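A few posts on storage containers, spices and the great decanting religion, from someone who has spent too much money on it. Long one, mute me if you need to.

1/ Every January the same advice comes around: take everything out of its packaging, put it in matching clear jars, and you will cook more, waste less and sleep better. I did this. I have questions.

2/ The claim I keep seeing is that decanting keeps food fresher. Fresher than what? A bag of flour with the top rolled down and a clip on it sits in a dark cupboard and does fine. The same flour in clear glass on an open shelf gets light all day. I don't see how that's an upgrade.

3/ Spices are worse. Light and heat are what kill paprika, and the standard setup is a row of glass jars next to the stove. It looks great. In a few months the paprika is brown and tastes like the inside of a drawer.

4/ I bought the Sasik starter set, 36 jars with labels. The labels included sumac, fenugreek and "everyday blend." There were two for cinnamon. There was none for cumin, and I go through cumin like other people go through salt.

5/ The set cost 115 dollars. I added up what the spices that went in it were worth and stopped adding before I got upset.

6/ Now the "airtight" thing. Airtight is printed on everything. I tried the dumbest test I could think of: fill the jar with water, close it, turn it upside down over the sink, wait. Three of the Sasik lids dripped. Water isn't air, I know. But if water gets out I'm not going to believe air can't.

7/ The Cundero clip-top ones didn't drip. They also take two hands and a bad mood to open, so I leave them open while I cook and forget, and then the seal isn't doing much for anybody.

8/ Capacity is another one. "Holds a full bag of flour." Whose bag? Mine left a cup and a half over, so now I have a nice jar of flour AND a bag of flour with a clip on it, in the same cupboard. I have met a lot of people with this exact cupboard.

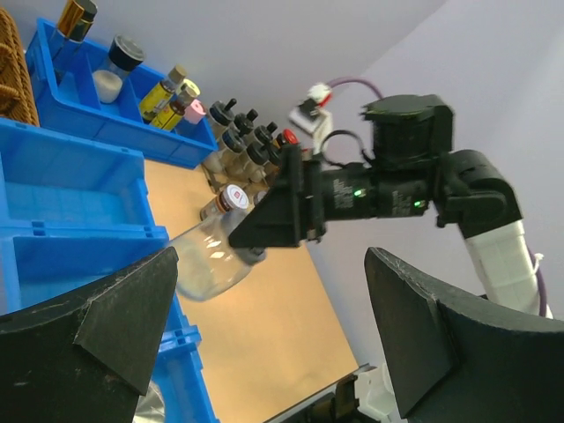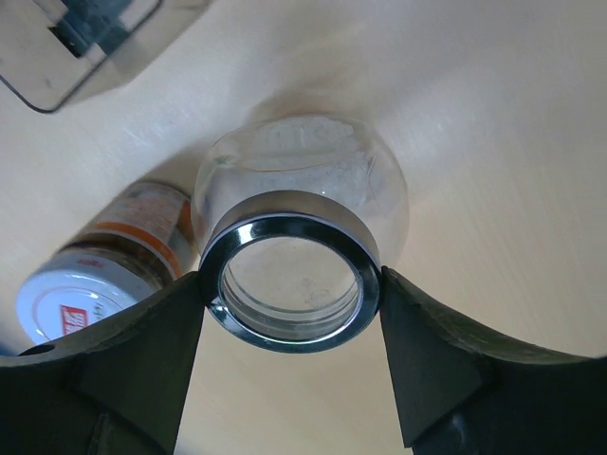
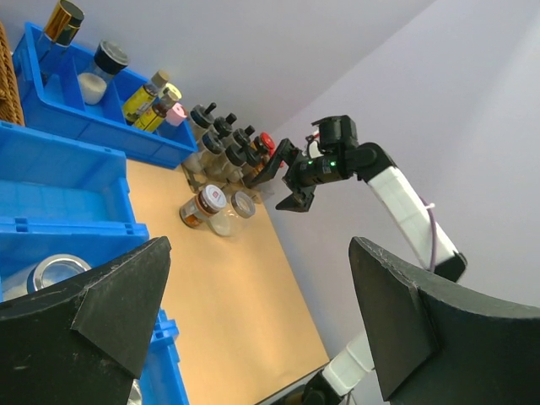
9/ And then washing. Powder sticks to glass. Powdered sugar, cornstarch, garlic powder, all of it. Anything with shoulders narrower than the body is a pain because the sponge goes in and never reaches the curve. The product page always shows a jar with nothing in it, or a jar filled to the brim with pasta. I would like to see it after a month of onion powder.

10/ People say rice and a splash of vinegar, shake hard. Okay, it works somewhat. Then you have to dry it all the way, and a narrow neck takes forever to dry. I refilled one too soon and got a puck of baking powder. Had to chip it out with a butter knife.

11/ Expiration dates! You threw out the bag, so where's the date? "Write it on the bottom with a grease pencil." Sure. I did that for a couple of weeks. Then the pencil went missing, and at this point there is a jar on my shelf that is either bread flour or all-purpose, and I have been baking with it on faith.

12/ Same with cooking instructions. I have three grains in there and I look up the water for each of them every single time — it used to be printed on the side of the box.

13/ Somebody will reply "but the moths." Fair. If you have had pantry moths you are allowed to put anything in glass and I won't say a word. A freezer bag inside a lidded bin also worked for me, but I get that it isn't pretty.

14/ Somebody else will reply that seeing your food makes you use it. Maybe? I have been looking straight at the same red lentils since spring. We have an understanding.

15/ The reviews don't help. The Qin set has nearly five stars on Tradeo, and when I read down the page most of them were written the day the box arrived. "Love these, so cute, can't wait to fill them." That's a review of opening a box. Come back in a year and tell me about the hinge.

16/ What I still use, because it would be rude not to say: wide-mouth jars with straight sides for coffee, oats and sugar. Your whole hand fits in, they wash in ten seconds, and the lid is just a lid. Old pickle jars do this for free once you get the smell out of the lid. (You will not get the smell out of the lid. Keep garlic in that one.)

17/ The spices went back in the little tins they came in, in a drawer, in the dark, lying down so I can read them. The Sasik jars are in a box in the hall closet. One is holding screws and it's very good at that.

18/ If anyone has a set they've used daily for more than a year, I do want to hear which one, and whether the seals held up. Please include how you wash it. Links with a discount code in them will be ignored.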